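4.2 Standby use and the problem of the single meter

Much of the case for household standby savings rests on figures that were never measured at the socket.
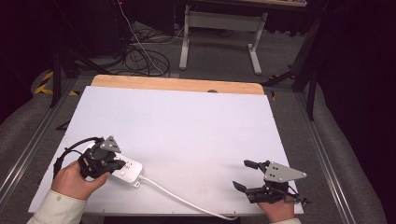
Figure 3. Power strip with round sockets, on a white board.

4.3 What the diaries can and cannot show

The Griltard survey is the source most often cited for the claim that switching off at the strip makes a clear difference to a household's yearly use. It drew on 2,253 households, of which 2,223 sent back a usable diary. A return rate that high ought to reassure us. We find it puzzling. Paper diaries kept over several weeks tend to lose people as they go, and the report does not say how a diary with missing days was treated. If gaps were filled in with the household's own average, the data will look steadier than the habits behind it.

There is a second difficulty. Respondents were asked each evening whether they had switched off "everything not in use". A strip feeding a television, a games console and a lamp may be off in one person's view once the television is dark. Two people in the same home could give different answers on the same night, and both could be telling the truth. Beltrán treats these answers as a direct record of behaviour and builds a yearly saving on top of them. We would treat them as a record of intention, and a fairly generous one.

The Stiltside trial is more useful on this point, though it is small. Meters were fitted in 32 homes and read at the strip, so that the claim and the reading could be set side by side. The two agreed poorly. Households that described themselves as careful used slightly less overnight than the others, but the spread within each group was wider than the gap between them. The authors call this result "encouraging". We can see no ground for the word. A difference of that size, in a sample of that size, could come from one old freezer.

Banik has argued that the weakness lies in the meters, which were read to the nearest whole unit and would miss a low, steady draw. This is fair as far as it goes. It does not rescue the larger estimate, however, as a draw too low for the meter to pick up over a night is also unlikely to add up to the sums quoted in the leaflets. Supporters of the measure need the load to be large enough to matter, and then need to explain why the meters did not find it.

Season has also been handled loosely. The Stiltside readings began in September, when evenings are still fairly light, and the published yearly figure was reached by multiplying up from there. Homes are lived in differently in winter. People are indoors for longer, more things are on at once, and the hours in which a strip might sensibly be off are fewer. We would expect the saving to shrink in the darker months, and the trial did not run long enough to tell.

None of this shows that switching off at the strip is pointless. A load that is disconnected draws nothing, and a household that does it every night will use less than it otherwise would. The open question is how many households do so, and for how long after the survey team has stopped calling. Neither source followed its homes beyond the reading period. Until one does, we have left standby savings out of the main estimate in Section 5 and give them only as an upper bound.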